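The Firley Kitchenette: A Gallery

Before and after pages are meant to begin with squalor and end with a bowl of lemons. We managed the squalor. What follows is the record of how the back room at Firley, long known as the place where mugs went to die, became a room you could eat a sandwich in without having to hold it the whole time.

The pictures are in the order we did the work, more or less. The earlier ones are kept in the Udgate album, which you can ask for at the front counter, and I've left their captions in because I spent a whole evening writing them and I'm not wasting it. The centre of this page is the room as it is now. If you came for the tile debate, that's further down.

The Udgate captions

The old bench. Chipboard, swollen at one end from a kettle that leaked for most of a decade. Kęstutis Dzene maintained that it was level. A grape placed on it disagreed.

Drawer, second from top. Contents: takeaway soy sauce, a torch without a battery, a battery that didn't fit the torch, and the instruction booklet for a microwave we no longer own.

The cupboard under the sink. We've gone with the smallest print for this one.

Ott Ķēniņš removing the last shelf. He'd like it known that the shelf was already loose.

The bench on the footpath, waiting for the council pick-up. It looked better out there than it ever had inside, and somebody took it before the truck came. We wish them well with their grapes.

Bare wall. My favourite of the lot. I'd have stopped there if people hadn't wanted to put things down.

Choosing a desk

We'd measured for a bench and then bought a desk, mostly because the Trotevis showroom was having a clear-out and Kęstutis had already sat at it. It's long and white, it has a curve along the front edge, and it stands on a leg with a T-shaped foot that everyone stubs a toe on exactly once. There's a thin red band near the bottom of the leg. I asked whether it came without the band and was told it was a feature.

The curve caused more discussion than you'd credit. Ott's position was that a curve wastes good surface. Mine was that a curve lets two people pass each other holding soup. We tried it out with empty bowls, then with full ones, and the curve stayed.

White was a mistake, or at least it was optimistic. It shows everything. We wiped it down for the gallery and it still has its faint marks and a dark speck that has so far seen off bicarb, vinegar and Kęstutis's thumbnail. I've stopped noticing the speck, except when I'm in the room.

The rule of the basket

Once the desk was in, the question was what would be allowed to live on it. Everybody had a candidate. The toaster had supporters. There was a strong push for the good biscuits, on the grounds that they would then be easy to find, and an equally strong push against, on the same grounds. In the end we agreed on a single item: the yellow basket, down the fridge end, for fruit. Everything else gets put away after use or forfeited.
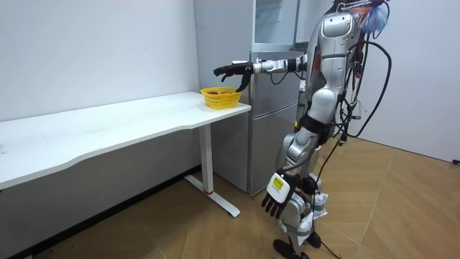
It has held up better than I expected. A bare desk turns out to be self-policing, in that one abandoned spoon looks like a crime scene and the culprit generally comes back for it. The basket does draw the odd foreign object (a stapler in March, and once a single glove), but these are moved to the lost property shelf by whoever gets there first.

The yellow wasn't a design decision. It was the colour they had. I've since been complimented on it as an accent, and I've accepted the compliment. It's a small plastic thing with an open weave, so nothing goes soft at the bottom without being seen, and if a peach does let go you can take the whole affair to the sink and rinse it through the holes. It cost us $2 at the Vanags closing-down sale, where Ott also bought a fondue set that he has been asked to keep at home.

About the fridge

Tall, stainless, and by a fair margin the most serious-looking thing in the building. The top compartment has a glass front. Below that there's a middle door and a lower door, both flat silver, and newcomers can be relied on to open the wrong one.

We budgeted $2,000 for the entire room and the fridge ate most of that before we'd bought so much as a sponge. I'd still defend it. The old one hummed in a key that made people leave, and its door had to be closed with a hip. Visitors would ask if I'd hurt myself.

House notes on shelving, since I'm asked: the middle is for lunches, with a name on them. The lower is for everything that belongs to the group. The glass bit at the top is where everybody can see it, so please think about what you're putting there. A curry in a clear tub is a public statement.

The floor and the wall

The wall is white, with a dark baseboard along the bottom. I argued for painting the baseboard to match and was overruled by people who had met our mop. They were right. Whatever the mop does to it, it does discreetly.

More Udgate captions, for those still with us

Tile samples, laid out. There were 17 of them and four were the same tile. Kęstutis could tell them apart. He was tested on this later and could not.

The tile debate, hour two. Note the biscuits. They were gone by hour three, at which point the debate ended and we decided against tiles.

Ott with the spirit level. It's his own. He brought it from home in its case.

Getting the desk through the door. The door measured 80 centimetres. The desk was not consulted. We took the door off, then put it back on the wrong way round, and for a week it opened into whoever was making tea.

Last of the old mugs. We kept the one with the lighthouse. The rest went to the op shop, which sent two of them back.

Opening morning. A ribbon was cut with the bread knife. Speeches were kept short by the toast.

What's still to do

A hook for the tea towel, so that it stops living on people's shoulders. Some sort of light over the desk that doesn't make everyone look as though they've had bad news. A proper home for the trays, which are currently leaning in the hall and fall over whenever the front door bangs.

There's also the matter of chairs. We have chairs. What we don't have is agreement on how many can be in the room before it becomes a meeting. Ott says three. I say it depends who's in them.

And the speck, obviously. If you've got a method, leave it in the book by the front counter. Steel wool has been suggested and the person who suggested it has been spoken to.

Thanks

To everyone who carried something, and to the neighbours on the Udgate side, who put up with the sanding and then lent us the sander's missing bit, which they'd had since last year. Kęstutis took most of the album pictures and would like the bad ones credited to Ott. Ott wrote the fridge labels, which is why they're in capitals.

Fruit is topped up by whoever finishes it. Bananas have their own bowl in the hall, after the incident, and should stay there.

Page last tidied 18th October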